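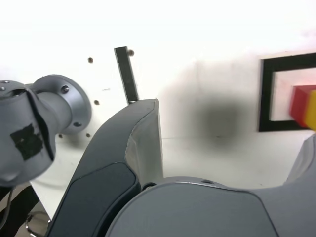

Abb. 4: Gehäuseflächen in Dunkel- und Mittelgrau, rechts ein blassgrauer Ton.

4.2 Benennung unbunter Töne

Zu den Grautönen. Ausgewertet wurden 900 Benennungen, davon 701 mit Zusatz (hell-, dunkel-, maus-, stein- usw.), der Rest nacktes »grau«. Anders als bei Blau und Grün kaum Ausweichen auf Vergleiche mit Gegenständen. Ausnahme: »anthrazit«, 186 Belege, fast nur bei Jüngeren. Reisinger führt das auf Kataloge und Autoprospekte zurück, plausibel, aber mit unserem Material nicht zu prüfen.

Schwierig bleibt die Mitte der Skala. »Mittelgrau« sagt spontan fast keiner, auf Nachfrage wird es aber sofort akzeptiert. Passiver Wortschatz also. Hämmerli hat für die Gruppe Humadmont dasselbe notiert, dort allerdings nur schriftlicher Fragebogen, 60 Bögen, kein Gespräch. Vergleich daher nur mit Vorsicht.

Offen: Einfluss der Wölbung. Auf gerundeten Flächen wechselt die Helligkeit (vgl. Abb. 4), die Sprecher müssten sich für einen Ton entscheiden oder eben zwei nennen. Die Karten aus der Reihe Pludden sind matt und plan, die Frage lässt sich damit garnicht stellen. Für die zweite Erhebung im November sind deshalb auch gewölbte Muster vorgesehn, gleiche Reihenfolge, gleiches Licht. Zu Weiß und Schwarz siehe 4.3.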